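## 3. 팔 켜고 대기 자세 잡기

Ondrejka 동아리 로봇반 설치 안내, 2020년 2월 18일 고침. 1~2장(전원, 노트북 연결) 끝낸 조만 여기부터. 급하게 쓴 거라 오타 있으면 Corina Ursu한테 바로 말해주세요.

1. 비상정지 버튼 손 닿는 데 둘 것. 버튼 담당 한 명 정하고 그 사람은 다른 일 하지 않기.
2. 책상 위 비우기. 모눈종이만 남김. 필통, 물병, 폰 전부 치우기.
3. 왼쪽 팔 전원 ON. 손목 링 표시등이 초록색인지 확인. 다른 색이면 4번으로 가지 말고 부록 B.
4. 그리퍼 옆면 은색 커넥터 확인. 끝까지 꽂고 고정. 케이블은 손목 밑으로 느슨하게 늘어뜨림. 팽팽하면 손목 돌릴 때 빠짐. 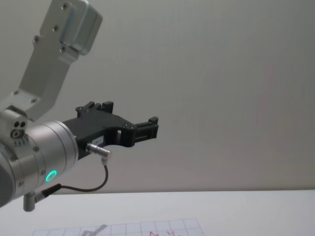
5. Protgate 실행 → "대기 자세" 불러오기 → 속도 17%로 시작. 처음부터 올리지 말것.
6. 그리퍼가 수평이 되고 종이 위로 충분히 떠 있으면 OK. 낮으면 Z값만 올리기. 나머지 축은 건드리지 않음.

> **주의** 팔이 움직이는 동안 케이블 만지지 않기. 꼬인 게 보이면 일단 정지, 그다음에 손.

### 3.1 두 번째 팔

조마다 팔 2대. 순서는 왼쪽 먼저, 오른쪽 나중. 동시에 켜면 Protgate에서 주소가 겹쳐서 둘 다 다시 잡아야 됨.

1. 왼쪽 팔은 대기 자세 그대로 둠.
2. 오른쪽 팔 전원 ON, 초록불 확인. 3.의 5번 똑같이 반복.
3. 두 팔 사이 간격 눈으로 한번, 자로 한번. 최소 160 mm. 모자라면 오른쪽을 뒤로 뺌.
4. 설정 저장. 파일 이름은 조 이름_대기. 덮어쓰기 창 뜨면 "아니오" 누르고 새 이름으로. 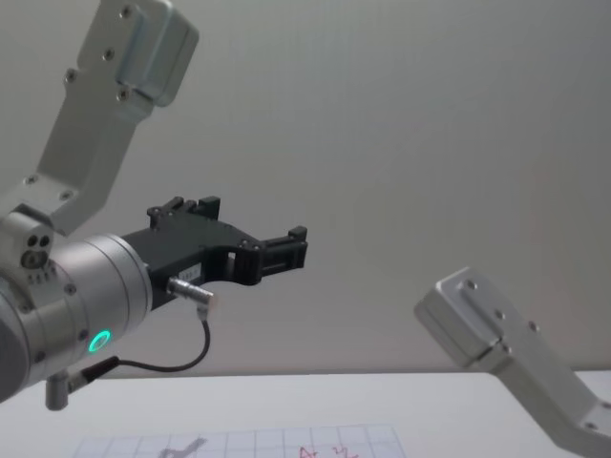 *그림 2. 왼쪽 팔 그리퍼와 오른쪽 팔 링크, 사이 간격*

**메모**
- 그리퍼에는 아직 아무것도 물리지 않음. 집기 연습은 4장부터.
- 모눈종이는 테이프로 붙이지 말기. 4장에서 위치 옮김.
- 종이에 표시 추가할 때는 팔 정지하고 나서. 빨간 펜 쓰면 됨.
- 그리퍼 라벨 떼지 마세요. 고장 접수할때 번호 적어야 합니다.

### 3.2 안 될 때

| 증상 | 할 일 |
|---|---|
| 불 안 들어옴 | 멀티탭 스위치, 전원 어댑터 순서로 |
| 불은 초록인데 안 움직임 | 비상정지 풀렸는지 확인, Protgate 재시작 |
| 그리퍼만 반응 없음 | 전원 끄고 커넥터 뺐다 다시 꽂기 |
| 덜컹거리는 소리 | 바로 정지. 나사 직접 조이지 말고 담당자 호출 |

**경고** 커넥터는 반드시 전원 OFF 상태에서 뺄 것. 10월에 켜둔 채로 뽑았다가 보드 하나 나갔음. 수리는 Drukero에 보내야 하고 오래 걸림.

Rollolberg 대회 나가는 조는 3.1의 3번 측정값을 기록지에 적어서 제출. 빈칸으로 내면 다시 재야 되니까 꼭 적을것. 다 됐으면 4장으로.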